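Bouchra Bouzid
Container posts, all in one place because people keep asking in my DMs

1/ OK so January is when I finally deal with the plastic container situation. I had one drawer, and that drawer had 36 lids in it. I know because I dumped them on the floor and counted. Guess how many had a bottom to go with them! (27. Better than I feared, worse than I'd like.)

2/ The leftovers went to my sister in Dornby, who claims she can match anything. Good luck to her. What I want now is the kind where the lid snaps down on the sides, and every single one has the same color rim so I can spot the set from across the kitchen.

3/ Blue rim won. I love a blue rim. You look at a white table and there's your container, no squinting.

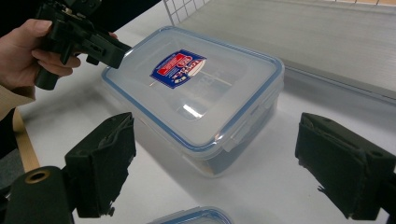 Clear box, blue edge, clips on the side. Label still on!

4/ About labels, I'm a peeler normally. But if you peel one cold you get that gray sticky patch that grabs every crumb in the house until summer. Hair dryer first, low heat, then go slow from a corner. Cooking oil for whatever is left, then dish soap.

5/ Wash new ones before you use them, lids too, and open the clips all the way when you do. Water hides in the hinges. I stand mine on edge on a dish towel overnight and close them in the morning. If you close them damp you WILL smell it later.

6/ Next thing is where they live. I'm done with the drawer. A little wire rack with a shelf on top gives you two levels in the same footprint, so the big box goes up top and the small ones get the bottom. Mine came from Simard and cost me 40 with shipping, which I grumbled over for a whole Thursday and then forgot.

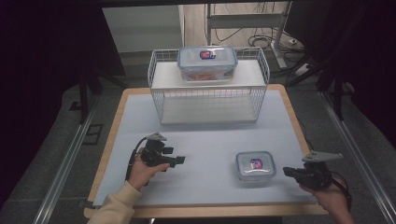
Should I store containers with the lids on or off?
On, if you have the space. Lids on means nothing gets lost and you grab one thing. If you're tight on room, nest the bottoms and stand the lids upright next to them in a bin.

7/ Big box is for things I go through fast, like pasta or crackers. Small box is lunch. I tried it the other way for a week and ended up with four little boxes of pasta and no place to put soup.

8/ Someone asked if frosted ones are worse than totally clear. Eh? I can tell rice from oats and that's all I need. Masking tape and a marker for everything else.

9/ Tomorrow is the spice shelf. Send snacks.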